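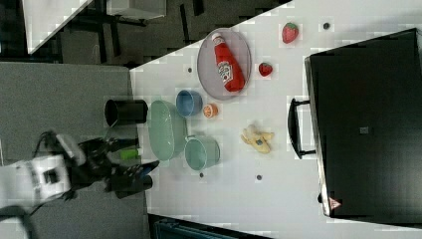 Why does the brake pedal pulse again so soon after new rotors were fitted?
Most often the rotor is not sitting flat on the hub. Rust or dirt behind it gives a small wobble, and the pads wear a thick and a thin spot into the disc over the next month or two.

Ticket opened by: Dario Donati
Branch: Arnport
Status: Closed

Customer reports a shake through the pedal when slowing from highway speed. Front rotors and Gastis pads were fitted at our shop in June. Car has covered 1,489 miles on them. No noise, no pull to either side, no warning lights.

Entry 1 – Dario Donati
Road tested. Pulse is clear on medium braking and goes away below walking pace. Wheel bearings have no play. Caliper slides move freely on both sides. Tires are fine. 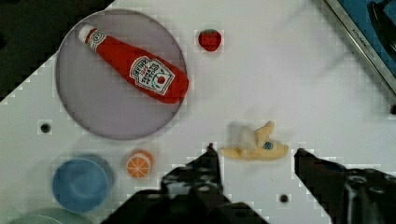 Ketchup bottle on the round plate, white tabletop.

Entry 2 – Tianyou Shi
Please put a dial gauge on both front rotors before taking anything off. Use all the lug nuts, with flat washers, and torque them. Then mark the rotor and hub so they can go back in the same position.

Entry 3 – Dario Donati
Left side is within limits. Right side is out by over 4 thousandths. Pulled the right rotor and found a ring of rust scale on the hub face, mostly between two of the studs. The last job sheet has no note of the hubs being cleaned. 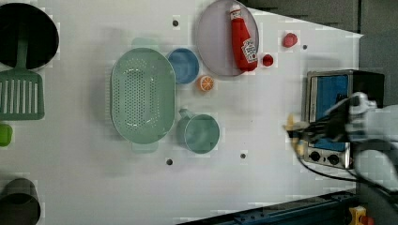 Cleaned the hub back to bare metal and refitted the old rotor to check. Runout came down to 2 thousandths, but the disc already has uneven thickness, so it can't stay on. Ordered a pair from Dosatley.

Entry 4 – Tianyou Shi
Approved under shop warranty. Change the pads too and bed them in before handover. Add hub cleaning to the job sheet.

Entry 5 – Dario Donati
Rotors and pads fitted, both hubs cleaned, lug nuts torqued by hand. Pedal is smooth on the road test. Customer collected the car 17 August 2025.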